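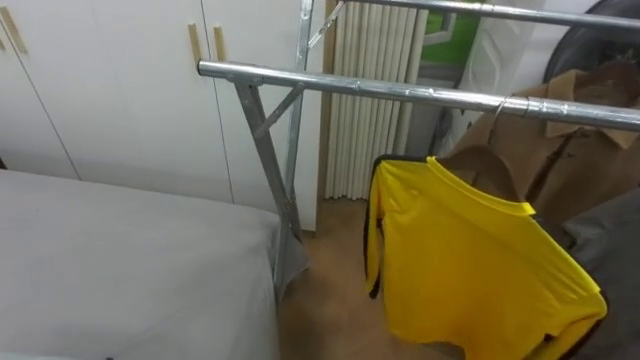

스쿠스티스(Skustis) 펠트 인형 키트의 신작은 통통한 고슴도치 '둘라(Dulla)'입니다! 양말 인형과 펠트 자수를 반씩 섞은 구성인데, 바늘을 처음 잡아 보는 분도 저녁 한나절이면 얼굴까지 완성할 수 있어요. 색 고르는 재미가 정말 쏠쏠해서 저희도 샘플을 만들다가 자꾸 한 마리씩 더 만들게 되더라고요. 배 색은 크림, 벽돌색, 그리고 갈색 나무 옷걸이에 걸린 긴소매 셔츠처럼 쨍한 노랑까지 세 가지입니다. 노랑은 사진보다 실을 올렸을 때가 더 예뻐요. 짙은 밤색 실로 입을 수놓으면 표정이 확 살아납니다.

도안은 슬라비차 베리샤(Slavica Berisha) 작가가 그렸습니다. 원래는 조카에게 줄 필통 장식이었는데, 등에 작은 주머니를 달아 본 뒤로 지금 모양이 되었다고 해요. 주머니에는 사탕 두어 개나 접은 쪽지가 쏙 들어갑니다. 생일 카드를 돌돌 말아 꽂아도 귀엽고, 빠진 이를 넣어 두는 인형으로 쓰신다는 분도 계셨어요(이 얘기 듣고 다들 무릎을 쳤습니다!).

구성품
재단선이 인쇄된 울 혼방 펠트 4장
자수실 5색
솜 100g
눈 단추 2개와 여분 1개
자수 바늘, 시침핀
실물 크기 도안과 한글 설명서

완성 크기
앉은키 17cm, 주머니 입구 폭 5cm

난이도
초급. 홈질, 감침질, 버튼홀 스티치 세 가지만 씁니다. 설명서 앞쪽에 연습용 선이 있으니 자투리 펠트에 먼저 해 보세요.

만드는 순서
1. 재단선을 따라 몸통, 배, 귀, 주머니를 오립니다. 가시 부분은 가위 끝으로 조금씩 자르면 깔끔해요.
2. 배 조각에 얼굴을 수놓고 눈 단추를 답니다. 어린아이에게 줄 인형이라면 단추 대신 실로 눈을 수놓아 주세요.
3. 등판에 주머니를 먼저 붙입니다. 몸통을 합친 다음에는 바늘이 잘 안 들어갑니다.
4. 가시 띠를 아래에서 위로 겹쳐 가며 꿰맵니다. 세 줄째부터 갑자기 고슴도치가 됩니다. 이 순간이 제일 신나요!
5. 앞뒤를 버튼홀 스티치로 잇고 창구멍으로 솜을 넣습니다. 코끝부터 채우고 엉덩이는 마지막에, 살짝 모자란다 싶을 때 멈추면 잘 앉습니다.
6. 창구멍을 감침질로 막고 귀를 답니다.

펠트는 부스탄테(Bustamante) 공방 원단으로 바꿨습니다. 지난 키트보다 조금 도톰하고 가장자리가 덜 풀려서 가시를 가늘게 잘라도 모양이 유지돼요. 대신 작은 쪽가위로는 손이 아플 수 있으니 날이 긴 재단 가위를 권합니다. 가위는 들어 있지 않습니다.

아이와 함께 만드실 때
초등 저학년이면 홈질과 솜 넣기는 충분히 할 수 있고, 가시 자르기는 어른이 맡는 편이 편합니다. 플로리앙 테시에(Florian Tessier) 선생님의 1월 공예반에서는 가시 띠를 한 줄마다 다른 색으로 바꿔 무지개 고슴도치를 만들었는데, 너무 예뻐서 색 변형 도안을 설명서 뒷장에 실었습니다. 남는 펠트가 있다면 꼭 해 보세요.

세탁과 보관
물세탁은 권하지 않습니다. 먼지는 옷솔로 가볍게 털고, 얼룩은 젖은 천으로 눌러 닦은 뒤 그늘에서 말려 주세요. 주머니에 초콜릿을 넣을 때는 포장된 것으로, 여름에는 사탕이나 쪽지가 낫습니다.

자주 받는 문의
왼손잡이용 설명이 있나요? 네, 버튼홀 스티치 그림은 양손 방향을 모두 넣었습니다.
재봉틀로 해도 되나요? 주머니까지는 괜찮지만 가시 띠는 손바느질이 훨씬 수월해요.
실이 모자라면요? 한 마리를 만들고도 남는 길이지만, 두 겹으로 쓰시면 밤색이 먼저 떨어집니다. 밤색 실은 따로도 판매합니다.

제품 번호 204
함께 쓰기 좋은 제품: 베디디아(Bedidia) 미니 자수틀, 제품 번호 422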